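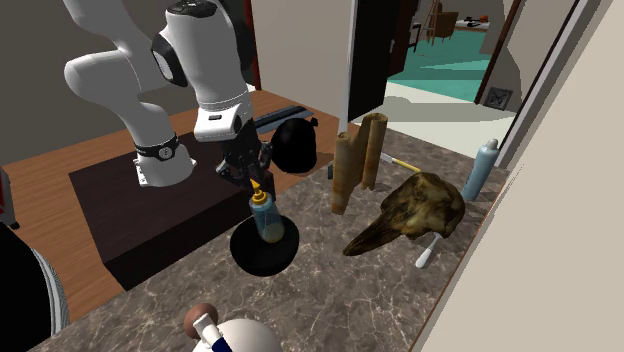
I have finally made my grandmother's walnut bread, and I'm so happy with it I could shout! For years I put it off, mostly out of fear of the starter, and then in August Unai Calvo handed me a jar of his and told me to stop making excuses.

The recipe comes from a notebook begun in 1914, when the family still lived above the mill in Arain. There are no oven temperatures in it at all. It says "a good fire" and leaves you to it – so I baked 4 loaves before one came out the way I remember, dark on top and a little sour, with walnuts right up to the crust.

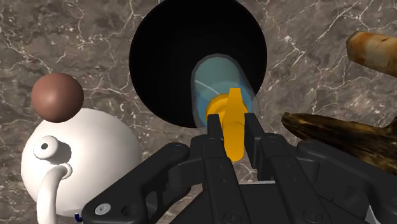
Blue cup, black bowl, marble.

What made the difference was time. I'd been giving the dough three hours on the counter, and it wanted the whole night in the fridge. I also toasted the walnuts first (the notebook doesn't, sorry Grandma) and swapped a spoonful of the sugar for honey.

We ate it with sheep's cheese and far too much butter, and my cousin Ignacio took the last heel home in his coat pocket. Next I want to try the chestnut one on the facing page, if I can work out the handwriting!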